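Der Mythos vom geduldigen Eröffnungspaar

Carnerach hat die Hinrunde der Hallenliga auf Platz eins beendet, und seither erzählt man sich im Verein eine schöne Geschichte. Sie handelt von Sveva Bellini, der Eröffnungsschlagfrau, die im Dezember gegen Ziltdale 62 Runs aus 100 Bällen holte und damit, so heißt es, das ganze Team verwandelt habe. Geduld sei das neue Tempo, steht jetzt im Vereinsheft.

Mag sein. Ich habe das Spiel gesehen und bin nicht überzeugt. Ziltdale ließ Bellini zweimal fallen, einmal bei neun, einmal kurz vor der Fünfzig, und der beste Werfer des Gegners humpelte nach seinem vierten Over vom Feld. Am Ende standen 178 Runs auf der Tafel. Das reichte, weil Ziltdale anschließend schlug wie eine Mannschaft, die den Bus noch erwischen will.

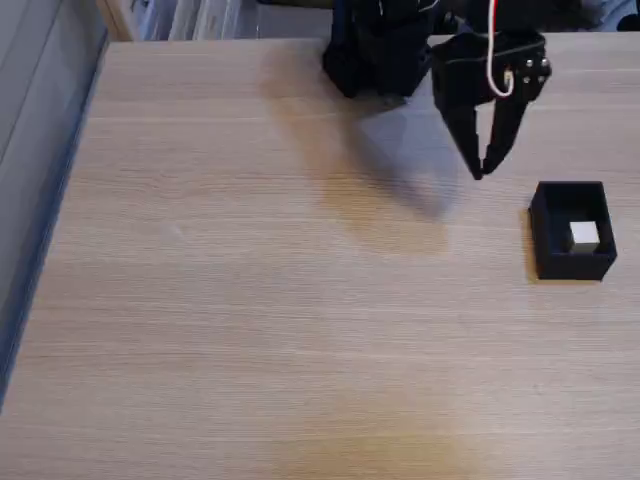

Was ist eine langsame Fünfzig im Cricket der kurzen Formate überhaupt wert?

Weniger, als die Anhänger der alten Schule glauben möchten. Jeder Ball ohne Run fehlt später denen, die in den letzten Overs schlagen müssen. Gegen schwache Gegner fällt das kaum auf. Gegen Uniyal, den Titelverteidiger, fiel es sehr wohl auf: Da blieb Bellini wieder lange am Schlag, und hinter ihr warfen vier Spielerinnen ihr Wicket beim Versuch weg, die Rate zu retten.

Der Trainerstab verweist auf die Stabilität. Früher sei man regelmäßig nach wenigen Overs auseinandergefallen, das passiere nun nicht mehr. Das stimmt für die Hinrunde. Es stimmte auch schon für die vorige, und da spielte Bellini noch in der zweiten Mannschaft.

Dass sie eine gute Technikerin ist, bestreite ich nicht. Ihr Spiel auf dem hinteren Fuß ist das sauberste der Liga, und vor etwa 300 Zuschauern wirkt sie so ruhig wie im Training. Nur trägt das noch keine Saison. Im nächsten Spiel wartet Trarorier mit zwei Spinnerinnen, die kaum freie Bälle hergeben. Wer dort zwanzig Overs lang auf den schlechten Ball wartet, wartet womöglich vergeblich.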